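## Why do your fingertips have ridges?

Look closely at the end of your thumb. The skin is covered in tiny raised lines called ridges, and they were there before you were born.

Ridges help with touch. When you slide a finger over a cloth, the lines shake a tiny amount and nerves under the skin send a message to your brain. They also help you hold on to things - a wet glass, for example.

Koalas have ridges on their fingers too. No two people have the same pattern, even twins. 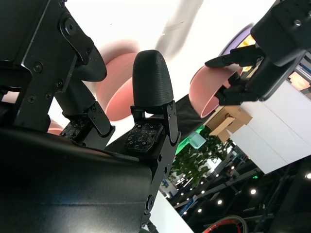 *A rounded black fingertip with fine ridges.*

Try it: press your thumb on an ink pad, then on paper.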